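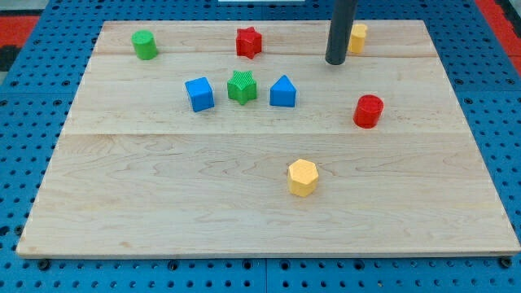

Wurkdale will change the way it grades edge-glued hardwood panels on 14th May, when a written limit for the visibility of joints takes effect on all orders shipped from its Conceição plant. Until now the company has graded panels on knots, color and surface damage, and has treated the joint between planks as a pass-or-fail matter of strength. Customers have pointed out that two joints of equal strength can look quite different once the panel is sanded. Pale maple shows this plainly: a board can carry one seam that is faint against the wavy grain and another, farther down the face, that is much more pronounced. Under the old rules both seams would be recorded in the same way. Under the new rules each is graded separately, and the more visible one sets the grade for the whole panel.

The new rules are called the Skendik joint grades, after the inspection line on which they were worked out. They apply to maple, beech, birch and ash panels sold for tabletops, shelving, drawer fronts and workbench surfaces. They do not apply to stair parts, which stay under the existing schedule, or to panels sold unsanded.

How the grades work

Each joint is placed in one of three classes. A Class A joint can be found by a trained inspector under angled light but does not draw the eye under ordinary overhead light. A Class B joint can be seen under overhead light as a thin line, or as a break in the grain, with no gap and no raised edge. A Class C joint can be seen and also felt with a fingertip, or shows a dark glue line along any part of its length. Panels with a Class C joint on the face side will no longer be sold as first-quality stock. They may be sold as utility panels, marked as such on the end grain.

The face side is judged first. If the buyer has asked for two good sides, the back is judged by the same method and the lower result is printed on the label. Where the buyer has asked for one good side, joints on the back are checked for strength and flatness only.

Inspection takes place after final sanding and at least 40 hours after the panel leaves the press. The waiting period was set following trials that began in January. Moisture from the adhesive swells the wood next to the joint for some time after pressing. If the panel is sanded while the wood is still swollen, the swollen strip is cut level with the rest and then sinks as it dries, leaving a shallow groove. Panels sanded early in the trials looked acceptable when they came off the belt and had to be moved down a class when they were looked at again. The previous plant rule allowed sanding on the day after pressing.

Changes on the production line

Three steps at Conceição have been altered to meet the new limits.

The first is plank matching. Planks are now laid out by tone before gluing, with the heartwood edges kept away from the sapwood edges of the next plank where the order allows. A joint between two planks of similar tone is harder to see even where the grain does not line up. Matching by tone adds time at the layout table, and the company has moved one work position from packing to layout to cover it. Grain direction is also checked at this point. Two planks with the grain rising in opposite directions will tear differently under the planer, and the change in surface texture at the joint can be more visible than the glue itself.

The second is edge preparation. Planer knives for edge work are now changed after every 70 hours of running time, whether or not they show wear. A dull knife crushes the fibers at the edge of the plank. Crushed fibers take up adhesive unevenly and recover after the panel is finished, which can turn a clean joint into a visible one after delivery. Planks must be glued in the same shift in which they are jointed. Any that are left over are jointed again before use.

The third is the adhesive. Wurkdale has changed to a light-colored, water-resistant adhesive supplied by Marovitz. It dries to a tone closer to that of pale hardwoods than the adhesive it replaces. The spread rate has been lowered and the clamp pressure is now set by species, where previously one setting was used for all four. The Marovitz adhesive has a shorter open time, so wide panels are closed up in two stages when the air in the press room is warm.

Panel thickness and width tolerances have not changed. The moisture content of panels at shipping will stay at 9 percent for orders delivered to heated interiors. Customers who keep stock in unheated buildings should continue to state this on the order form, as panels conditioned for a heated room will take up moisture in an unheated one and may cup.

"Most of the calls we took were about seams, and the old grade sheet had no line for them," said Edivaldo Amaral, head of panel production at Wurkdale. "The inspector would write 'joint sound' and the customer would write back with a picture of a line across a tabletop. Both were right. The sheet was asking for one thing and the customer was looking at another. We have put the second thing on the sheet."

Amaral said the company had looked at automatic measurement of joint visibility and had set it aside for the present. "A line that runs with the grain and a line that runs across a patch of curl do not look the same, even if the width is the same. For now the grade is given by a person, with the panel on a rack, under two lights. We keep a set of sample joints at each rack and the inspector compares against those."

The sample sets were cut from ordinary production. Each holds joints from all three classes in all four species, and is replaced when the wood darkens enough to affect the comparison. Maple samples yellow with exposure to daylight and are kept in closed drawers between shifts.

Effect on orders

Orders confirmed before the change date will be supplied under the previous grades unless the buyer asks for the new ones. There is no charge for this, but delivery may move back by the length of the waiting period. Prices for first-quality panels with Class B joints will stay as they are. Class A panels will carry a supplement, which is given in the revised price sheet. Utility panels will be sold at a lower price than the former second grade.

The widest panel available in Class A will be 105 centimeters. Wider panels need more joints and are closed in a different press, and the company does not yet consider its results on that press steady enough to offer the class. Wider panels will be supplied in Class B only. This limit will be looked at again when the press has been fitted with new side rails.

Claims about joint visibility must be made before the panel is cut, drilled or coated. Oil and stain can make a joint easier to see, mainly on maple and birch, and customers are advised to test the finish on an offcut that includes a joint. Offcuts for testing can be requested with any order and will be taken from the same production run where one is available.

Labels will carry the species, the face grade, the joint class for each judged side, the pressing date and the inspector's number. The former label, which showed a single letter, will be withdrawn. Stock with the old label may remain in dealers' warehouses for some months and does not need to be relabeled.

About Wurkdale

Wurkdale makes edge-glued hardwood panels for furniture shops, joiners and workbench makers. Its panels are pressed and sanded at its plant in Conceição. The full Skendik grade sheet, with drawings of each joint class, is available from the sales office on request.

Newsroom > Panel Products > Grading and Standards

Previous release | Next release | Archive | Print | Contact

Comments

benchtop_ray
Does the joint class cover the end of the panel as well? I get plenty where the face is perfect and the glue line opens up a little at the end grain. I trim it off but that is length I paid for.

M. Okell
Good to see the knife change put on hours. We do the same in our shop and the edges are better for it. I would still like to see the clamp pressures published for ash.

Tessaly Joinery
We stain most of our birch dark. Would Class B be a waste of money for us, or does the stain bring the line up? The release says to test on an offcut but a general idea would help with quoting.

benchtop_ray
Tessaly, on birch it comes up for us with anything water-based. Oil is milder. Ask for the offcut.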